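Looking After Your Games Console and Controllers: Household Tips, With a Pinch of Salt

Posted in Home Tips, 17 Dec 2024

Every winter the same advice does the rounds about keeping consoles clean, cool and working. Some of it is sound. A lot of it is copied from one site to the next by people who plainly haven't tried it, and a fair bit is there to sell you a bottle of something. I've gone through the tips that turn up most often and sorted them by whether I'd bother.

Dust

Dust is a real problem, I'll give them that. A console under the telly pulls air through its vents for hours at a time and whatever is on the shelf goes in with it. Wipe the shelf. That is the tip. Most articles skip it and go straight to the compressed air.

If you do want to clean the vents, switch off at the wall and use a soft, dry paintbrush, then the vacuum cleaner held a little way back to catch what comes loose. Don't push the nozzle against the plastic. Canned air has its uses but keep the can upright and use short bursts, and don't make the fan whizz round like a windmill. I know it's satisfying. Hold it still with a cotton bud if you can reach it.

As for opening the case, I'm not convinced most people need to. If the console is quiet and doesn't shut itself down, leave the screws alone. Check the guarantee before you reach for a screwdriver.

Cooling stands and clip-on fans

I bought a Metex stand with two fans in it, because a page like this one told me to. It made a noise like a hairdryer in the next room and the console was no happier for it. I moved the thing to an open shelf with a hand's width of space on each side and took the stand back to the shop. If your console lives in a closed cabinet, open the door. If it sits on carpet, move it off the carpet. Try both before spending anything.

Sticky buttons

You will read that a drop of cooking oil frees a stuck button. Please don't. Oil collects crumbs and skin and whatever else is on your fingers, and you'll be back where you started with something worse. What I use is a cotton bud barely dampened with isopropyl alcohol, run round the edge of the button with the controller switched off and the batteries out. Press the button a few times, wipe, leave it to dry. Spilt squash sometimes needs a second go.

Keep the alcohol away from painted logos and rubber grips. I took most of the shine off an old Levero pad finding that out.

Vinegar gets recommended too. I can see it for battery contacts that have gone white and crusty, on the very end of a cotton bud, wiped off again with a barely damp one and dried. Anywhere else on a controller it just makes the room smell of chips.
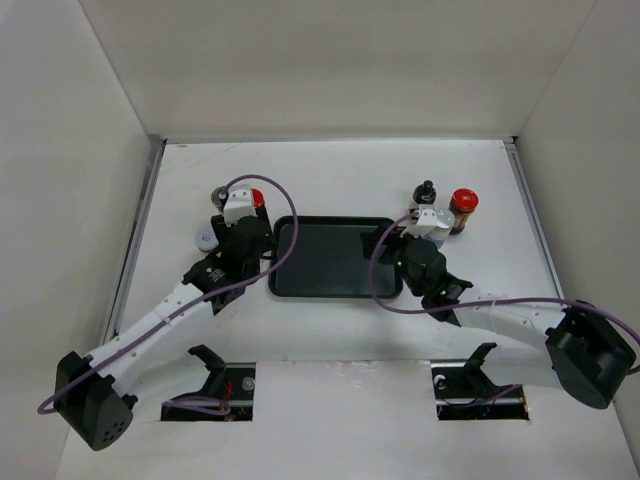 Ayodele Bassey
Home and Workshop Tips Writer

Drifting sticks

This is the one where the advice gets silly. A character who wanders off a ledge without being asked is usually down to one of two things: muck under the stick, or a worn part. Cleaning helps the first and does nothing at all for the second, whatever the video says. Move the stick to one side, clean round the base, turn it in full circles a few times and run the calibration in the settings menu if there is one. If it drifts again within days, I'd call it wear. You can raise the dead zone in games that let you, and put up with it, or get the stick replaced.

The trick with a folded bit of card wedged inside? It worked on mine for an evening. I wouldn't count on it.

Discs and cartridges

Toothpaste on scratched discs is the tip that won't die. It is a mild abrasive, so yes, it can smooth a very light scratch, and it can just as easily add new ones. I tried it on a racing game I didn't care about. The game still stuck on the loading screen and the disc was hazier than before. Wipe discs with a soft cloth from the middle straight out to the edge, never round and round, and keep them in their boxes.

Blowing into cartridges is worse than useless. Your breath is damp. A dry cotton bud along the contacts first, then one with a touch of alcohol if that doesn't do it, and let it dry fully before it goes back in.

Cables

Cable tidies are sold in packs of 99 for people who own six cables. Save the paper-covered wire ties off bread bags or cut strips from an old hook-and-loop strap. Loop loosely. A cable pulled tight round a charger will split just where it meets the plug, and I have a drawer that proves it.

Do label the plugs, though. Masking tape and a biro, folded over into a flag. I was doubtful about this one and I've come round to it, mainly after switching off my partner's game instead of the lamp.

Batteries and storage

Take ordinary batteries out of any controller you won't use for a while. Rechargeable ones built into the pad are better put away part charged than flat, and worth topping up now and then. If it goes in the cupboard after Christmas, have a look at it in February.

Silica gel sachets in the storage box do no harm. Whether they do any good in a lidded box in a dry bedroom I couldn't tell you - I throw them in when a pair of shoes comes with some. Don't use the loft, which bakes in summer and is damp the rest of the year.

Special wipes

Oser and Lawal both do "gaming wipes" in a smart tub. I've used both. They clean about as well as a barely damp microfibre cloth, and the cloth goes in the wash afterwards. Keep any sort of wipe off glossy screens unless the packet says it's safe for them, and wring cloths out until you think you've overdone it.

More in Home Tips: Getting candle wax out of a rug | Do dryer balls do anything?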